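Hosbridge hand-held gripper comparison: garment subset

Data card and notes. Last edited 3 January 2024.

What this is

Recordings from a comparison of two finger sets on the same hand-held gripper body, used by people, in homes, on clothes and bedding. The finger sets are called Rarko and Mateos in the folder names. The body and the logging software are the same for both. There are 2642 episodes in the release. An episode starts when the operator closes the fingers fully twice and ends when they do it again.

We started this because the Mateos fingers were supposed to be better on cloth. The claim came with a bar chart and no error bars. After a month of August recording and a lot of labeling, our position is that they might be better on thin knits, and that we can't show a difference on anything else. If you came for a winner, you can stop reading.

What this is not

It is not a robot benchmark. No arm was involved in collecting any of it. A person's wrist corrects for a bad grasp before the person notices, and a success rate from a person holding a gripper says very little about what the same fingers will do on the end of an arm. We have seen these two numbers put in the same table. Please don't do that with ours.

It is also not a test of folding skill. Some operators fold well and some don't, and "folded" in the labels means the operator stopped and considered it done.

Contents

episodes/ one folder per episode, with video and finger width over time
labels/ one CSV per finger set
calib/ lens calibration, one file per body
splits/ train and held-out lists, split by home
scripts/ the sync and viewing scripts, lightly tested

Finger width is logged in millimeters. Zero means the pads touch with no cloth between them, and it drifts. Rezero per session using the double close at the start. The script does this if you pass --rezero, and it is off by default because turning it on changed our early results and we wanted both versions to be reproducible.

Labels

grasp_ok: cloth stayed between the fingers until the operator let go
layers: one, more than one, or unclear
slip: yes, no, or unclear
regrasp: number of times the operator opened and closed again before moving the garment
item: shirt, pants, towel, sheet, other

Two people labeled everything. They disagreed on layers often enough that we would not train on that column. With dark fabric on dark fabric, the video simply doesn't settle it, and picking the majority of two opinions is not possible. Where they disagreed we wrote "unclear", which affects 789 episodes. Dropping those makes both finger sets look better, and it makes Mateos look better by more. We think that is a selection effect. Someone with more patience could check.

Splits

10 homes in total, of which 4 are held out. The split is by home so that the same bedspread doesn't turn up on both sides. Random splits by episode gave much nicer numbers when we tried them, for the obvious reason.

Results, such as they are

Rarko and Mateos are close on grasp_ok. The gap between the best and worst operator is larger than the gap between the finger sets, and operators were not balanced across homes. We did try a mixed model. The finger effect kept its sign and lost its significance, and the order in which operators used the two sets mattered about as much as the fingers did. People get faster over a session. Whoever used Mateos second made Mateos look good.

The one thing that held up was regrasp count on thin knits, lower with Mateos in both the train and held-out homes. It is a small effect on a subset we picked after looking, so treat it that way.

We did not compare against the Sirnetti fingers. Our one set arrived with a cracked mount and the replacement came after recording ended.

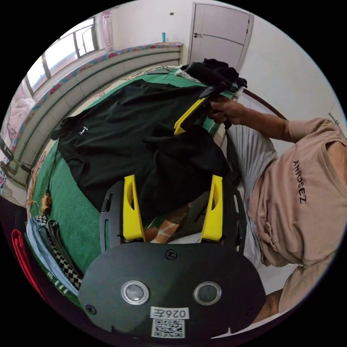

Camera placement has bothered us more than finger shape. The view from the body is good at showing what lies between the fingers and poor at showing how the cloth sits in the pinch once the hand tips down. When the garment is spread out on a bed, as with the black one on the green sheet, the second gripper is often seen better from the first one's camera than from its own. For two-gripper sessions the labelers were told to watch both views before filling in slip. We can't promise they always did. A fixed camera in the room would have helped, and we argued about it and decided against it to keep setup short. That was probably a mistake.

Known problems

Timestamps between two bodies can be off by several video frames. The sync script lines them up on the double close, which fails when the operator did the two hands one after the other.

Exposure hunts when a window is in view. We left auto exposure on. Locking it made the far side of some rooms unreadable.

Finger pads wear. We replaced them when they looked bad, by eye, and didn't log when. Any trend over time within one finger set could be pad wear.

"other" in the item column is a junk drawer. Socks are in there, and so are pillowcases.

The viewer crashes on episodes with a missing width file. Skip them with --strict.

Before you cite a number

Say which split, whether --rezero was on, and whether "unclear" was dropped. We got three different rankings from those choices alone. If you run the two finger sets on a real arm with the order randomized, open an issue with the result, including if it shows nothing.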